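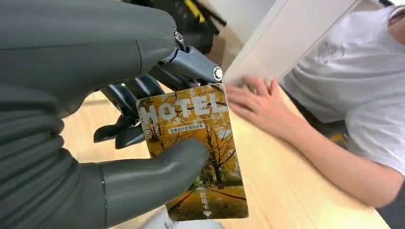
The re-close after pause is real and we can make it happen now. Took most of the afternoon. Short version: if an Irkard hand is paused while it's holding something thin, and then you resume without sending a fresh open, the fingers first go slack and then shut again to the last closing target, at full closing speed, no ramp. On anything thick you'd never notice, the fingers hardly have anywhere to go. On a key card with a fingertip pressed against the face of it and a person's hand lying flat on the table right next to it, you notice. That is the normal working layout for card handoff and no one on the current sheet is doing anything wrong by having their hand there. So please stop using plain resume on the card jobs until the rest of this is sorted.

Answers to the earlier post inline. Sorry it took so long, I wanted to have it repeating before I wrote anything.

> We have had two odd closes on the left hand in the Uddin building
> and I'm trying to work out if it's us or the hand. Both times the
> task was the flat items set, both times somebody had paused to
> straighten the item. After resume there was a gap and then the
> fingers snapped shut. No one was hurt, the second one clipped the
> side of a thumb, red mark, gone by lunch.

Same here except it was the right hand for us, so I don't think it's one bad unit. No injury on our side. We had a card pop out of the fingers and slide off the table, and the operator pulled back fast enough that she knocked her elbow on the board. We logged it as a near miss. Please log the thumb too if you haven't, even with the mark gone. Two sites with the same report gets a faster answer out of Irkard than one site shouting.

The gap you describe matches. On ours it's 5 seconds, and I mean every time, I timed it off the log. Long enough for a person to decide that nothing is going to happen and reach in. That's the part I really don't like. If it snapped right on resume people would still be leaning back.

> The log shows a 112 both times, right after the resume. The manual
> just says "position stale" for that one. Sometimes there is a 103
> before it but not always. Are these faults or only warnings? The
> Iltavus panel stays green all the way through so the operators had
> no clue anything was off.

OK so this took some digging. 112 is listed as a warning. It goes in the log and nowhere else, so the panel stays green. What it seems to mean in practice is that the hand woke up from pause, compared where its fingers are with where it was last told to be, and didn't like the difference. Then it "fixes" that by driving to the old target. That's the snap.

103 is the comms one, the hand missed some messages from the controller. I thought at first that was the cause and wasted an hour swapping cables. It isn't. We get the close with no 103 at all. You get a 103 as well if the pause was a long one, looks like the link goes to sleep. Ignore it for now, or at least don't chase it the way I did.

What I did to repeat it, if you want to try on yours:

Hand over the table, nobody near. Really nobody, and clamp the card in a stand, don't hold it for the robot.
Close on the card with the normal thin item preset.
Pause from the Iltavus panel. Not the red button, that one behaves diferently, see below.
Pull the card out with tongs. Leave the hand alone.
Resume. Wait.

We got the snap on nearly every try with the card taken out, and on fewer tries with the card left in but shifted a bit sideways. With a block of foam in there, never. I also tried it with the arm parked away from the table and it does the same, so the arm pose has nothing to do with it.

Red button: cutting power and bringing it back makes the hand home itself, it opens first, slowly, no snap. So e-stop and full restart is the safe way out at the moment. Slow and annoying, I know, you lose the episode. Lose the episode.

> Could it be the speed limit we set in the task file? We have it
> turned way down and that close was nowhere near it.

Same question here. The limit in the task file is applied by Iltavus when it sends a move. The re-close isn't a move that Iltavus sends, it's the hand doing it by itself, so the limit never touches it. Force limit does hold, as far as I can tell, that one lives in the hand. Which is why your thumb got a red mark and not worse. I have not measured the force and I'm not going to guess at a number on a list.

I do want people to stop saying "it's limited so it's fine" when somebody asks about reaching in. It's limited when we're the ones moving it. 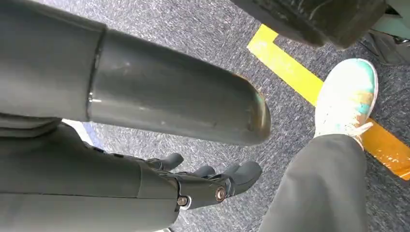

Where people stand came up again while we were testing, and I think it belongs with this. Our floor marking was laid out for the arms in their usual reach, with the hands working on top of the table. It doesn't cover a hand hanging low at the side between episodes, down around shin and foot height. With the fingers able to close on their own after a resume, the low park position counts as a live hand, and a trouser leg or a loose lace is a thin item as far as the fingers are concerned. Nothing has happened there. I'd like it to stay that way.

So feet behind the line when anything is paused, and that goes for whoever is resetting the table as well. I know it gets ignored when things are busy, I've done it myself more than once this month. If the reset can't be done from behind the line then it's a red button reset. Ustavura side is going to try parking the hands higher up. I'll report back on whether that makes other trouble, last time we moved the park pose the arms ended up in each other's way.

> One of our people suggested just sending an open before every
> resume. Would that do it?

Yes, mostly. It replaces the old closing target so there's nothing to snap to. We ran the card job like that for more than 300 handoffs and got no re-close. But two things.

One, it has to go out before the resume, and the panel will let you press them in either order. Press resume first and you've started the clock, and then an open sent during the gap works sometimes and sometimes not. Didn't find the pattern. So a tired operator at the end of a shift can still get it wrong, and I don't want to hang a safety rule on button order.

Two, it drops the item. For cards who cares. For the people doing the glass items that's a different conversation, and I don't have an answer for them other than red button with something soft underneath.

I've got a small script that blocks the resume button until an open has been confirmed by the hand. It's ugly. It's been running on one station here and I'd rather somebody else read it before it goes on more of them. Ask and I'll send it, I'm not attaching it to a list mail so that it ends up on ten machines by morning.

> Has anybody reported this to Irkard?

Did it this afternoon, with logs. Got the automatic reply and nothing else yet. Also wrote to the Iltavus people asking for 112 to show on the panel in any color that isn't green. If you have your own logs from the two closes, send them to Irkard separately, and please include the hand firmware version. They asked for it in the form and I had to go back down to the floor to get mine.

For now then, at our end:

Plain resume is off for flat and thin items. Red button and restart.
No reaching toward a paused hand, panel green or not. Resting your arm on the table next to the item counts as reaching.
Feet back behind the line before resume.
Any 112 in the log gets written down with the time, even if nothing moved.

The last one is a pain, since there's no alert and you have to scroll for it. I've been searching the log at the end of each block, takes a minute or so. If anybody has seen a 112 on a hand that wasn't paused beforehand I need to know about it right away, that would mean most of what I wrote above is wrong.

Also does anyone still run the older Irkard hands, the ones from before the August update? I'd like to know if they do it. We don't have any left here. Only needs one try with a card in a stand.

Have to go, the station is still locked out and they want it back at 6.

Ustavura floor, late shift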